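How to fix a parallel gripper that keeps dropping small round things

If you've got a hand-held parallel gripper and it has started spitting small objects across the room, this one's for you. I lost most of an evening in May to mine, and I'd love to save you the same.

The fault, first. My gripper would close on a strand of beads, hold for a moment, and then the beads would squirt out the top of the fingers. Blocks were fine. Cushions were fine. Anything round and slippery was gone. I logged 202 grabs before I started pulling things apart, and the drops were nearly all beads, so at least I knew where to look.

I blamed the software (of course I did) and spent ages fiddling with the Zarnen settings page. Don't be me. Check the mechanical stuff in this order.

Step 1. Power off and unplug.
Please do this one properly. The jaws on these things will happily close on a fingertip, and a linkage gripper has a few more spots where skin can get caught. I pinched the side of my thumb between two of the arms because I'd only hit stop and hadn't pulled the power. It went a lovely colour. Unplug it, wait until the status light is out, then put your hands near it.

Step 2. Look down the gap.
Close the fingers by hand, slowly, and hold the gripper up to a window. You want an even line of light from the base of the fingers to the tips, or no light at all. Mine was touching at the bottom and open at the top, a skinny little V. Squeeze something round in a V and it heads for the wide end every time!

Step 3. Wiggle the pivots.
Hold one finger still and rock the other gently. Any click or slop is worth chasing. On mine, one of the pivot screws had backed off and the whole left side leaned outward under load. I run a Vornari linkage kit and the screws take a 2 mm hex key, but check yours before you round one off. Snug, then a tiny bit more. If you crank it down hard the arm will bind, and then you've got a whole new fault to find.

Step 4. Clean the fingers.
Flat plastic plates pick up skin oil and towel fluff like you wouldn't believe. I wipe mine with isopropyl on a cotton cloth and let them dry fully before I plug anything in. No dish soap – it leaves a film, and you're back where you started.

Step 5. Do a bead test.
Plug back in and try a short strand on a soft surface. I like a thick towel over the sofa, so whatever falls stays put and doesn't roll under the furniture. Go in straight, with the strand standing up between the fingers, and close at your lowest force setting.
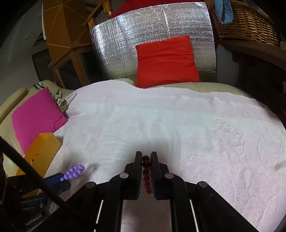

Reading time: 4 minutes

A column of beads pinched in the gap like that is a tough test, because there's so little for the flat faces to hold on to. Lift slowly, count to 17 and put it down again. If the beads start creeping toward the tips, go back to step 2. Don't turn the force up to cover for it. I tried that early on and cracked a bead, and a bit of it pinged off my glasses. I wear proper safety glasses for this now, and you should too.

Step 6. Mind the cable.
Have a look at where the cable runs while you're working. A heavy one can drag on the gripper as you move, and that twist ends up in your grip. I leave a loose loop with plenty of slack and keep it away from the jaws.

A few extras from the comments on my old post:

Rubber pads do help. I've used the Rulo stick-on ones and they're good until the corners lift, so check them before each session. The Benedetti ones were too thick for mine and the fingers wouldn't close all the way.

If your fingers are bent, replace them as a pair. I tried swapping just the one and got my V back.

After the fix I did another 183 grabs and dropped two, both when I bumped my elbow on the armrest. I check the pivot screws before every session now, with the plug out.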